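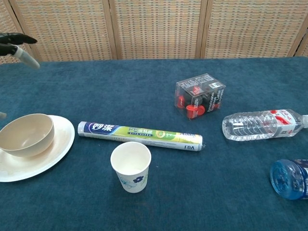

Ramovmont workshop opens its doors for a robot afternoon

Posted 2023-02-17

Clear the table. It sounds like the dullest chore in the house, and it had a room full of people in Ramovmont leaning forward in their chairs this week!

The Ondrejka workshop held its first open afternoon of the year, and 51 visitors signed the book at the door. Most came from town, a good many had children with them, and one group drove over from Petholm after hearing about the event at their library. They got to see the workshop's table-clearing project, known as Mindik, doing what it does on a normal working day: picking household things up off a table and putting them away.

There was no stage and no music. Khôi Bạch, who leads the project, said hello, asked everyone to stay behind the yellow tape, and got started.

The things on the table were the kind you would find in any kitchen. A bowl on a plate, a paper cup with a blue flower on it, a box of cling film, a couple of plastic bottles lying on their sides. The cloth under them was a deep blue, and the children in the front row had opinions on what should go first. (The cup won, by a lot of shouting.)

Bạch told the crowd that the cup is harder than it looks. Squeeze a paper cup too much and it folds, too little and it drops. A bottle on its side has its own problem, it can roll away when touched. A clear one is tougher again, as the cloth shows right through it and the cameras have less to go on.

"People see us lift a cup and they think, well, my two-year-old can do that," Bạch said. "And yes, your two-year-old is amazing. We think about that a lot."

The afternoon was split into 4 sessions so that everyone could get close. In each one the team ran the same job first, then let visitors call out a new layout for the table. Not every try was clean. In the second session the cup got away and ended up on the floor, which drew the biggest cheer of the day, and the team simply put it back and ran the job again. It went fine the next time, and the cheer was nearly as loud.

Ánh Lò, who sets up the tables and keeps the log of every run, spent the breaks answering questions. Is it heavy? Does it get tired? Can it do bunk beds? She took them all seriously and had the kids guess which item gives the team the most trouble. Most picked the bottles. Her own answer was a bowl sitting on a plate, where the hand has to take one and leave the other alone.

"I move a thing over by the width of my thumb and it's a whole new puzzle," she said. "I still get excited when it works. I've watched it for five months and I still do."

Lò also let visitors try the job themselves with a pair of kitchen tongs and one hand behind the back. The line for that stretched to the coat rack all afternoon, and several grown-ups went around twice.

The workshop is not selling anything yet, and Bạch was plain about how far there is to go. The robot works slowly, and it does best with things it has met before. Next on the list are forks and spoons, which are thin, shiny and lie flat, and after that a table with a real mess on it.

A second open afternoon is planned for the end of February, again at the Ondrejka workshop. Entry is free, but places in each session are limited, so sign up at the front desk or by phone. Children under 5 are welcome with an adult. Visitors may bring one item from their own kitchen for the table, nothing sharp and no glass please.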